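Gethin Online Notices: User Guide

Section 8. Submitting an Obituary

Print this page | E-mail this page

Use this section if you are placing a notice for a family member or if you work for a funeral home. You will need a Gethin account and the name of the funeral home handling arrangements.

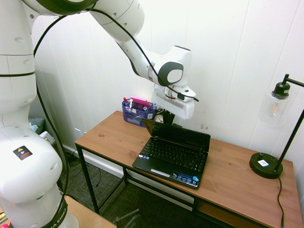
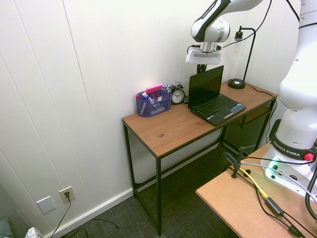
Before you begin

Have the full name, date of death, and town of residence ready. The form signs you out when it sits idle, so write the long text in a separate file first and paste it in.

Starting the notice

1. Sign in and choose New Notice from the left menu.

2. Select the newspaper. Notices for Restton and Darnmont run in separate editions. To run in both, check both boxes now. You can't add an edition after payment.

3. Enter the name as it should appear in the heading. Put a nickname in quotation marks and a maiden name in parentheses.

4. Enter the dates. If the family does not want the birth date printed, check Age Only.

Note: The heading does not count toward your word total.

Entering the text

5. Paste the text into the Body box. The first 200 words are included in the base price. Words past that are billed by the line.

6. List relatives in two groups, "survived by" and "preceded in death by." Put a spouse's first name in parentheses after the relative's name, as in "a daughter, Josefien (Thijs) Van Dijk."

7. Add the service details. Give the street address as well as the name of the church or chapel.

8. If there will be no service, type "No service is planned." Do not leave the field blank, or the form will be returned to you.

Caution: Do not include the home address of the deceased or of any survivor. Empty houses have been broken into during services.

Adding a portrait

9. Choose Add Portrait and select the file. A scan of a print is fine. Crop it to head and shoulders. You may add up to 2 portraits, for example one from military service and one recent.

Note: Portraits print in black and white in the Restton edition.

Proof and approval

A proof is sent to the e-mail address on your account. Check every name against your own list, including middle initials. Reply with the word APPROVED. The notice is not scheduled until we have that reply.

Caution: We confirm each death with the funeral home before printing. If cremation was handled out of state, send the provider's phone number along with the form.

Corrections

Our errors are reprinted free. Changes to approved text are charged as a new notice. For either one, write to Sayaka Sugiyama at the Gethin notices desk and give the notice number from your receipt. Online text can be changed without charge through your account.

Guest book entries are covered in Section 9.

Last updated: 7 April 2023

Shares: 9 | Comments: 2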